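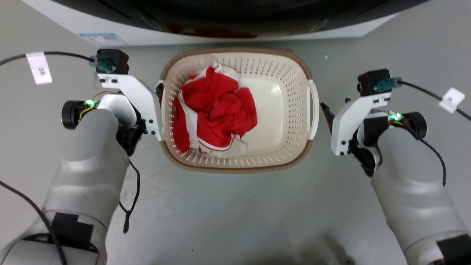

By Lenka Čierny
Laundry Room Tips | Updated in March

Washing one red garment with white trim

Red and white in the same piece is the hardest case for color bleed. The dye source and the fabric it can stain are sewn together, so sorting does not separate them. Water temperature, time and handling are what remain.

Before the wash
Keep the piece apart from the rest of the load. A perforated plastic basket is suitable, as air passes through the sides. Do not leave a damp red garment bunched up in it. Folded wet, the red panels press against the white and transfer dye even without detergent.

Test an inside seam first. Dampen it, press with a white cloth for 20 seconds, and check the cloth. If color shows, wash the piece alone.

Close zippers and turn the garment inside out. Check pockets.

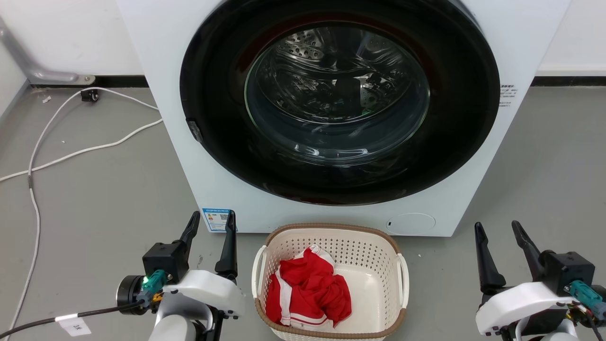

Settings for a front loader
Temperature: cold, or 20 °C where the dial is marked in Celsius.
Spin: 800 rpm. Higher speeds set creases in synthetic linings.
Detergent: liquid, color-safe, no bleach. Use the small-load dose on the bottle.
Fill: a single light garment can throw the drum off balance. Add one or two items of the same red, never white towels.

Wipe the door glass and the rubber seal before loading if the previous load shed lint.

After the wash
Take the piece out as soon as the cycle ends. Shake it flat and dry it on a hanger with the white parts uppermost, so that water drains away from them. If pink marks appear, rewash at once in cold water and keep the garment out of the dryer, as heat fixes the stain.

Filter
Clean it every 27 loads or so, more often with fleece. Switch off at the wall, put a shallow tray under the cap and open it slowly.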